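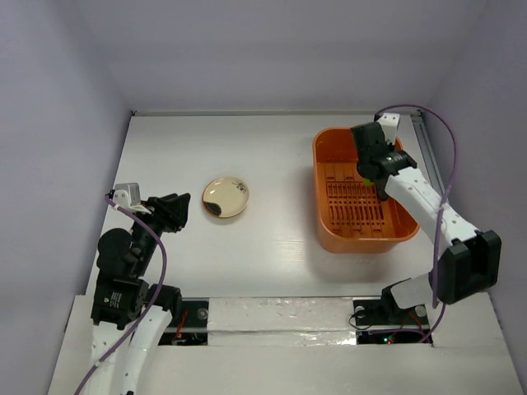 We drove 65 miles to Prosser for the Stakora family open day, mostly because my sister kept sending me the flyer. It promised a free hearing and vision check for anyone under 6, a tour of the new children's clinic, and "a calmer way to do checkups." My daughter is four and screams at the sight of a paper gown, so I was willing to be sold something.

Check-in opened at 9:30. We got number 162 and a tote bag with a toothbrush, a coupon for Raltirano toddler vitamins and a growth chart with the Raltirano logo on every foot mark. I left the coupon on the windowsill.

The tour itself took maybe ten minutes. The waiting room is split in two, sick kids on the left and well kids on the right, with a half wall in between and one shared fish tank that every child in the building was leaning on. I asked how the split works in February when everybody is sick. The guide said they were "still learning."

Then came the quiet room, which I did want to see. Dim lights, a beanbag, a projector doing slow bubbles on the ceiling. Very nice. I asked if kids can get their shots in there and the answer was no, they go in there after. My daughter needs it before.

The vision check was fine. A patient woman, picture cards, done in a few minutes, passed. The hearing check had a line out to the parking lot and we gave up at noon – she had already eaten both granola bars and my gum.

There was also a Rirnance table by the exit, where they'll sell you a yearly family plan for $178 that covers phone calls with a nurse. Our regular office does that for free, if you can stand the hold music. The man at the table wouldn't say whether the price goes up the second year, so I took the brochure and read it in the car. It does.

Would I switch? Not for a beanbag. The staff were kind and the bathrooms had a step stool that didn't wobble, and I'll give them that. We're keeping our doctor for now, and I still have to book that hearing test.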